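Jeltdale Community Pantry – minutes, December meeting
Start 7.10pm, hall kitchen

Present: Jianhua Yuan (chair), Plodutby rep, two from the school, rest as per sign-in sheet. Apologies read out.

Last minutes
Accepted. One fix – freezer quote was from Zornis, not Qin.

Money
$667 in the account after the sausage sizzle. $100 float still to be banked. Power bill due, will pay this week.

Freezer
Old chest freezer icing up again, seal gone on one side. Zornis want $400 for a second-hand upright, delivered. Qin can do the seal only but no price yet. Long discussion. Agreed to wait for Qin's price, then decide by email. No more bread in it till then, too hard to dig out.

Christmas hampers
List closed. Plodutby will do the drop-offs on the far side of the creek, we do the rest. Tins ok, short on cereal and long-life milk. School doing one more collection before break-up. Need boxes – banana boxes best, ask at the shops.

Opening hours
Shut between Christmas and New Year. Sign to go on the door and on the noticeboard at the libary. Back to normal hours in January.

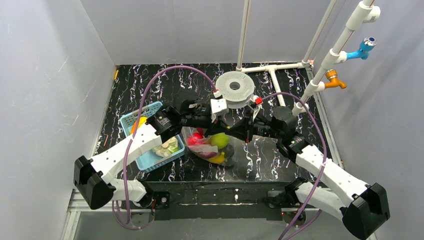
Fruit and veg packing
Too much going soft before it gets picked up, mostly stone fruit. Agreed to pack on the morning of pickup, not the night before. Jianhua wants everything in clear plastic bags like the one in the photo, so people can see the colours and what they're getting without untying it. Some grumbling re plastic. Paper bags priced at $300 for the year, too dear for now – look again in autumn. Potatoes and onions to stay loose in the crates.

Other business
Side gate key missing, whoever has it please drop it back. Tap out the back dripping, Jianhua to ring council. Roster for January has two gaps on mornings, put your name down on teh sheet.

Closed 8.25pm. Next meeting in the new year, time to be emailed.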